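Why does one plug hole turn into three?

Walls are mean with sockets. The wall gives you one, and you own a lamp, a fan and something that beeps. So somebody invented the power strip: a long box that shares one socket between several plugs.

Inside, metal strips run the whole length. Electricity comes in along the cable and every socket gets a turn at once, with no queueing.

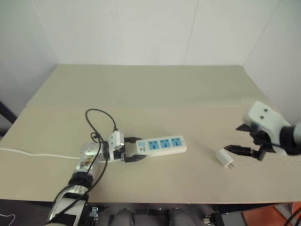
Count the blue squares and you have three sockets, all in a row.

Can I plug in everything I own?

No. The wall still has only so much to give, and a greedy strip gets hot. Heaters and kettles want a wall socket to themselves. Never plug one strip into another, however clever it looks, and leave the plugging in to a grown-up.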